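Trailer support / Ticket 740 / Hydraulic tilt deck drops unevenly under load
Product: Allum tilt deck, tandem axle
Opened by: Craig Kerr
Assigned to: Rianne Bakker
Status: Open, waiting on parts

Craig Kerr
Deck comes down crooked. Left side touches the ground first and the right side hangs up until I bounce on it. Only happens with the skid steer on. Your phone line told me it was low fluid. I checked the fluid before I called and it was fine, and it is still fine.

Rianne Bakker
Thanks Craig. Please run the deck up and down three times with no load, then top up the reservoir to the line and try it again with the machine on. Trapped air is the usual cause of this.

Craig Kerr
Did that. No change. I don't buy the air theory. If there was air in there I'd expect it to be spongy empty too, and empty it runs level.

Rianne Bakker
Understood. Can you measure from the deck frame to the ground on both sides, with the deck stopped halfway and the machine loaded?

Craig Kerr
Right side sits 33 mm higher than the left. Parked on a concrete slab. Before anybody asks, yes, the slab is level, I put a four-foot level on it in both directions.

Huguette Beaudoin (second line)
Looking at the pivot instead of the hydraulics. Is there grease coming out of both pivot tubes when you pump the fittings?

Craig Kerr
Left yes. Right took a few pumps and then the gun locked up. Swapped the coupler, same thing. The manual says grease every 100 hours and I do it sooner than that, so please don't tell me it's maintenance.

Huguette Beaudoin
Not saying that. A blocked fitting on the right could leave the bushing dry and make it bind under weight. Pull the fitting and see if grease passes through it off the trailer.

Craig Kerr
Fitting is clear. So the blockage is in the tube or the bushing was put in with the hole turned the wrong way. My money is on the second one.

Huguette Beaudoin
Could be. I'd want to see the bushing before I agree. Sending a pair, part 124, with new pins. Please don't drive the old one out until they arrive, and keep loads off the deck for now.

Craig Kerr
Fine, but if the new ones go in and it still hangs, I'm not going back to bleeding the cylinder.

Attachments (3)

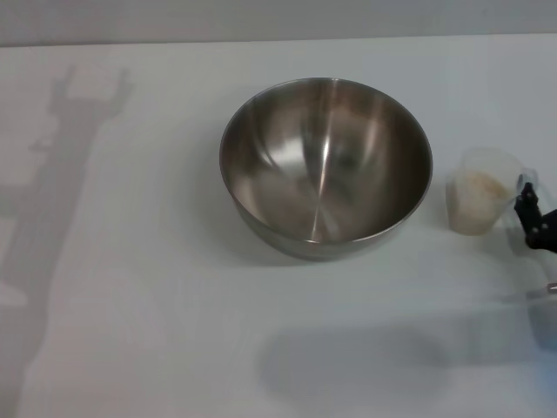
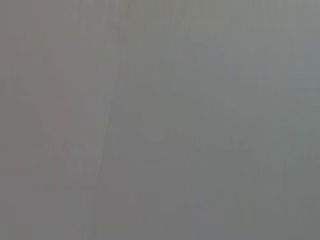
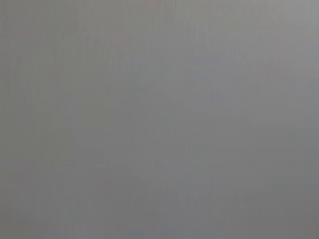

Ticket last modified: 21 Jan 2024

Internal note, Huguette Beaudoin
Parts request is in with Lambert, no ship date yet. I have asked them whether the right-hand tube on this batch was drilled from the same side as the left. Their first reply was "should be," and I've asked for the drawing. Leave this open until Craig has the bushing out and we know which way the hole was facing.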